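Sorting Stems: How a Robot's Flower Lessons Get Made 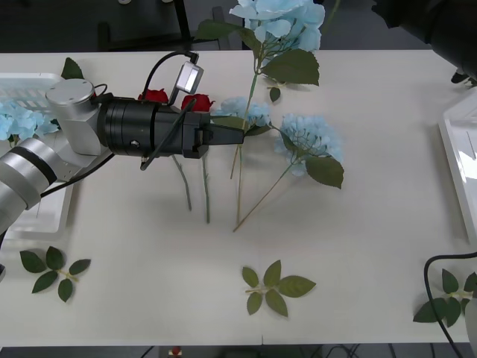 Roses, blue artificial hydrangeas and loose sprigs of leaves on the work table at Zetlow, with a gripper over the stems.

The task sheet taped to the wall at Zetlow runs to four lines. Pick a stem from the table. Put it in a tray. Repeat until the table is clear. Return both arms to rest. An operator steers the arms through the job by hand while a computer records joint positions, gripper opening and video from several cameras. One complete run is called an episode, and the group wants 900 of them before it trains the next model.

By the middle of September it had 179 it was willing to keep.

"The recording is quick," says Araba Agbeko, who runs the collection shifts. "Deciding what to throw out takes the day."

Flowers were chosen for their shape. A stem is thin and nearly flat against the table, so the fingers must come down low without pressing into the surface. The bloom at the other end is wide and soft, and it pulls the stem around when lifted. Leaves hide the place where a grip would be best. When several stems cross, picking up one can drag its neighbors along, and the operator has to choose which to take first.

That choice is what the model is supposed to learn. Earlier sets, recorded with stems laid out in parallel, taught it to reach for the nearest one every time. Now the layout changes before each episode. Stems may be fanned, crossed or turned end for end, and short sprigs are placed apart from the flowers so that small targets appear as often as large ones.

Operators work in blocks of 26 episodes and then switch out. Cheng-en Yeh, who reviews the recordings, found that tired operators pause over the table before closing the gripper, and that the trained model copied the pause. He now marks any long stop and sends the episode back. Failed grasps are treated differently. If the operator misses, opens the fingers and tries again, the episode stays in under a separate label, which gives the model examples of recovery.

Camera checks come first on every shift. A wrist camera that has turned slightly in its mount will still produce a clean picture, but the fingers will sit in the wrong part of it. Agbeko's crew compares a still with a reference image and tightens the mount if the two disagree. In one bad week 60 episodes were dropped for this fault alone.

The next batch adds stems of mixed length. Recording starts Wednesday.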